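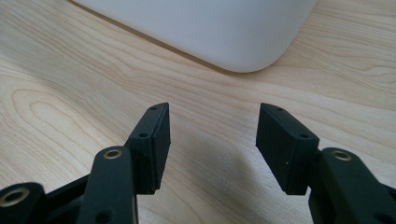
Grekdale, April

I want to defend slow robots. In our shared workshop many members like to ask how fast a gripper can close, and I think this is the wrong first question for a thing we build ourselves.

My gripper has 2 black fingers, moved by links, with brass-coloured rings at the joints. I made the fingertips again and again last winter. Every time the tips did not meet straight, I wanted to buy a stronger motor. Quang Nông, who has the bench beside mine, told me to leave the motor alone and look at the holes. He was right. One hole was drilled at a small angle, and more force would only hide it for a month.

Some people will say that a ready kit from Festik saves all this trouble. It does, and for a school I would buy one. But at home there is no customer waiting. I can close the fingers by hand 20 times and feel where they rub. A kit did not teach me this feeling.

So my opinion is simple. Keep the speed low until you know each joint well. Write down what you changed, also the small things. My notebook is ugly and full of crossed lines, and I use it more than any manual.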